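Skelora grasp planner: progress report for January
To: Edeltraud Petersen
From: Delwyn Bright

You asked whether we are on track. On paper, yes. Brirko has merged the new depth filter and the planner now runs end to end on 4,000 logged wrist views. I would not read much into that yet, as most of those views are easy ones with one object and plenty of contrast.

My doubts are about plain surfaces. On pale boards with next to no texture the filter has very little to hold on to, and it fills the gaps with guesses. The dark seams between boards are the worst of it - the planner likes a long straight edge and will propose a grasp along one with nothing there to pick up.

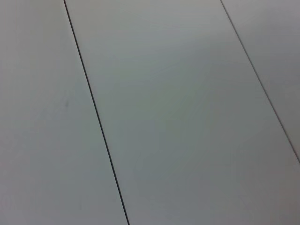
Out of 18 views with only bare boards in them, 11 came back with at least one grasp proposal. The right answer is none. Ngata thinks a higher confidence cutoff will fix this. I tried it, and we lost thin parts we used to find, so I am not convinced.

Shading is a smaller worry. Five of the false proposals sat where the light fell off toward a corner, and the Pornau team says their plane fit handles that. I have asked for their test set before we spend any money on it.

Next month: a "nothing here" output for the planner, and a rerun on the bare views. Please hold the second payment for the filter until you have those numbers.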